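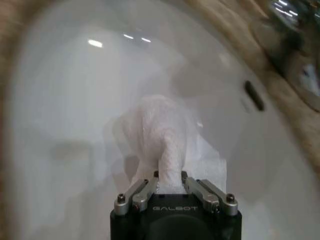
Wiping a Curved Basin with a Wrist Camera and a Parallel Gripper

Project report, robotics lab course
Team: Rostislav Ondrejka, Yasaman Kazemi, Reece Catterall
Supervisor: Ludmila Hudec

1. Background

Most of the published work on robot wiping that we read uses a flat table and a sponge fixed to a tool. We wanted to look at a harder case with ordinary supplies: a bathroom sink, cleaned with a paper towel held between two finger pads. A paper towel changes shape every time it touches something. The sink wall curves in two directions, it is glossy, and the camera at the wrist sees reflections of the ceiling lights that move when the arm moves.

Our question was narrow. Given a set of human-guided demonstrations, does a policy learn to keep the towel on the wall of the basin better if it gets the wrist image alone, or the wrist image plus the estimated contact force? We call the first version Turiter and the second Ledesma. The names come from last year's team, who used them for two branches of their code, and we kept them so that the scripts would still run.

2. Task and setup

The task starts with the towel already in the grip. The arm moves into the bowl, presses the towel against the wall, follows the wall toward the overflow opening, and comes back up. We did not ask the robot to pick up the towel or throw it away. Water was kept off for all trials.

We bunched the towel by hand before each run and let the pads close on the lower end. We tried folding it into a neat pad first, but a folded towel slid out sideways when the arm changed direction. A twisted bunch held better. The drawback is that the loose part above the grip is different every time, and a flap often hangs out to one side and hides part of the bowl from the camera.

Demonstrations were collected by Yasaman and Reece, who took turns guiding the arm. We recorded 21 demonstrations and used all of them for both versions.

3. Training

Both versions use the same image encoder and predict short chunks of motion. Ledesma also gets the force estimate, averaged over a short window. We trained each one from the same starting weights and did not tune them separately. Rostislav wrote the data loader, which drops images where the arm was standing still. Before we added that step, both policies liked to stop above the bowl and stay there.

We kept the blurred images in the training set. Our first plan was to filter them out, but a wiping motion close to the camera gives a lot of blur, and filtering removed most of the part we cared about.

4. Evaluation

Each version was run 21 times. A run counted as a success if the towel stayed in the grip and stayed against the wall for the full pass, judged by a person standing next to the sink. Hemi Halliday from the Dorkora team did the judging and was not told which version was running.

Turiter succeeded in 6 of its runs. Ledesma succeeded in almost twice that many. Turiter's most common failure was lifting off the wall partway through the pass. The white towel in front of the white bowl gives very little contrast, and in many of the failed runs the recorded images look much the same before and after contact is lost. With the force input, the arm usually pressed back in after a short gap.

Ledesma had its own problem. In two runs it pushed hard enough that our safety limit stopped the arm. Both happened low in the bowl, where the wall turns toward the bottom and where we had few demonstrations.

We also checked whether the overflow opening mattered as a landmark. When we covered it with white tape, both versions did worse, and Turiter drifted to the left. We only did this for a handful of runs, so we do not report a rate.

5. Limits

We used one sink and one brand of towel. The lights were always on - we never tested with daylight or with a lamp from the side. The judging depends on a person's eye, and "against the wall" is not always clear when only a corner of the towel is touching. We did not measure how clean the bowl was.

The force estimate comes from the arm joints. It is noisy, and we had to reset the zero point in the middle of the July session. Runs from before the reset were repeated and the old ones thrown out.

6. Next steps

Ludmila suggested trying a colored towel to separate the contrast problem from the contact problem. We have ordered blue ones. The Floladora group has a second sink with a shallower bowl, and they have agreed to let us use it after their own trials. We would also like to collect more demonstrations in the lower part of the basin before changing anything in the model.

Code and the training settings are in the course folder under the team name. The raw recordings are on the lab drive; ask Reece for access.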